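How to shop for a chilli sauce shelf at home
Posted 3/11/20

A decent chilli collection doesn't need 40 jars. You can cook most weeknight meals from 4, and one trip down the sauce aisle will cover it if you go in with a list.

Step 1. Check what you already have
Pull everything out of the cupboard and the fridge door. Throw out anything past its date and write down what's left. Do this before you leave the house.

Step 2. Do the heavy items first
Bottles and large packets go in the cart before glass. Keep tall bottles against the side so they can't roll, and leave a clear spot for the jars.

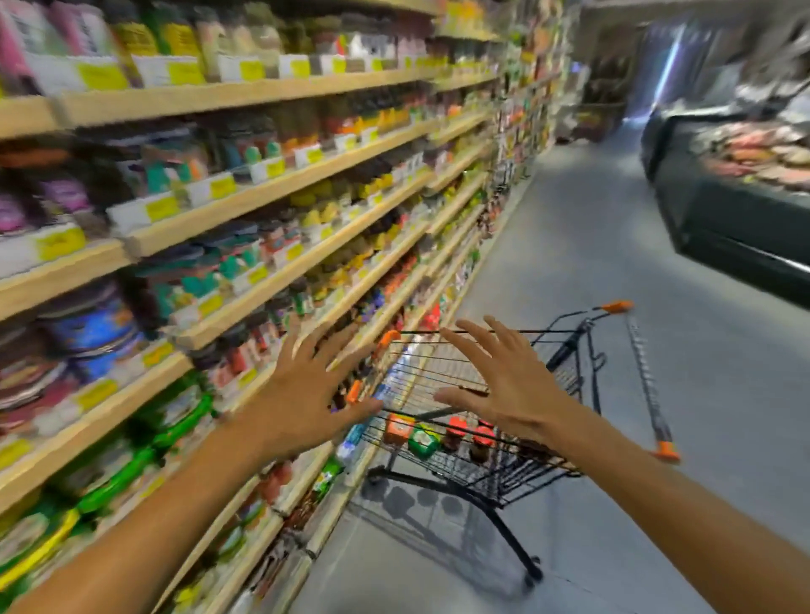 Glass jars travel best standing up, with a box or a soft packet between them and the end of the basket. If you're also buying rice, lay the bag flat and don't stack jars on it.

Step 3. Pick by type
Start with one chilli oil with crisp bits for noodles and eggs. Add a bean paste for braises, then a smooth sauce for dipping. The last one is up to you – bamboo shoot in chilli is good on plain congee.

Step 4. Read the label before the price
Jars from the same maker often look nearly identical, and the flavour can be a matter of a few small characters. Turn the jar and check for meat, peanuts and soybean if anyone at home avoids them.

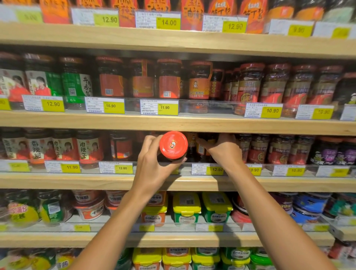
Check the shelf tag against the name on the jar as well. Stock gets pushed along and the tag underneath may belong to its neighbour. Press the centre of the lid before you buy. If it clicks or flexes, put it back and choose another.

Step 5. Store them properly
Write the opening date on the lid in marker. Follow the label on refrigeration, and use a clean, dry spoon every time – oil that has set in the fridge will loosen after 3 minutes on the counter.

Next in Pantry Basics at Wirnenance: vinegars and soy sauce.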